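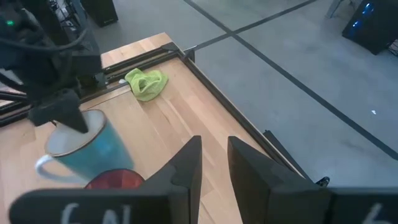
Shirley Landry meint, wir sollten zuerst die Verschleißteile budgetieren und danach erst über einen weiteren Arm reden, sonst stehe im Oktober wieder alles wegen eines Fingerpaars. Stimmt, deshalb ist die Reihenfolge unten jetzt umgedreht. Wer die alte Fassung noch lokal hat: bitte wegwerfen.

README Beschaffung Tischzelle, Projekt Kisitz
Stand: 17. Januar 2022

Was hier liegt
Bedarfsliste, Angebote, Planung für den zweiten Tisch. Dazu die Notizen vom ersten Aufbau, soweit noch lesbar. Keine Steuerungssoftware, die ist im anderen Repo.

Ordner
bedarf/ Tabellen, eine pro Quartal
angebote/ PDFs, nach Lieferant sortiert
planung/ Flächenplan, Stromkreise, Kabelwege
alt/ nicht anfassen, wird noch für die Abrechnung gebraucht

Reihenfolge beim Kauf
Erst Greiferfinger. Bei Fingern mit abgenutzter Innenseite nicht warten bis es rutscht, gleich Ersatz eintragen. 2 Paar pro Arm ins Regal, das ist Minimum.
Dann Kabel und Kabelführung. Lose durchhängende Leitungen am Arm sind auf Dauer nix, Schleppkette oder wenigstens Klettband einplanen. Steht bisher in keinem Angebot drin, Skendden will es nachreichen.
Dann Profile, Eckverbinder, Füße. Schwarz, gleiche Nut wie am ersten Tisch, sonst passen die Halter nicht.
Rechner zum Schluss. Der Preis schwankt zu stark, Angebote sind nach zwei Wochen eh veraltet.

Budget
Kleinteile: 700 Euro, für alles zusammen, nicht pro Tisch. Wurde schon zweimal falsch gelesen.
Arme: eigener Topf, Freigabe fehlt.
Requisiten (Becher, Schalen, Tücher): laufen über Büromaterial. Bitte verschiedene Farben und auch glänzende Oberflächen nehmen, nicht zehnmal den gleichen weissen Becher.

Lieferanten
Skendden: Profile und Platten. Lieferzeit 33 Tage laut Angebot, Maße vor der Bestellung nochmal prüfen.
Leung: Finger und Adapter. Schnell, aber Mindestmenge 9 Stück. Gemischte Bestellung geht, vorher anrufen.
Stangate: Arme, Netzteile. Wartungsvertrag liegt bei, ist noch nicht unterschrieben. Klausel zu den Anfahrtskosten lesen!

Fläche
Zweiter Tisch nur dort, wo man von zwei Seiten rankommt. Platz für die Rechner mit einplanen, wurde im ersten Flächenplan vergessen. Füße müssen feststellbar sein. Keine Kabel quer über den Laufweg, notfalls Kabelbrücke kaufen (steht unter Kleinteile).

Beschriftung
Greifer mit weißem Stift beschriften, gleiche Kennung in die Tabelle übernehmen. Ohne Kennung kein Ersatzteil, sonst weiß man nachher nicht welcher Arm wieviel verbraucht.

Offen
Tischplatte Holz oder beschichtet? Angebot für beides anfragen.
Versicherungswert der Arme klären.
Zeile 9 in der Bedarfstabelle ist doppelt, bitte wer Schreibrechte hat löschen.
Ersatznetzteil: eins für beide Tische oder zwei?

Änderungen direkt in die Tabelle, Fragen zu Rechnungen an Shirley Landry.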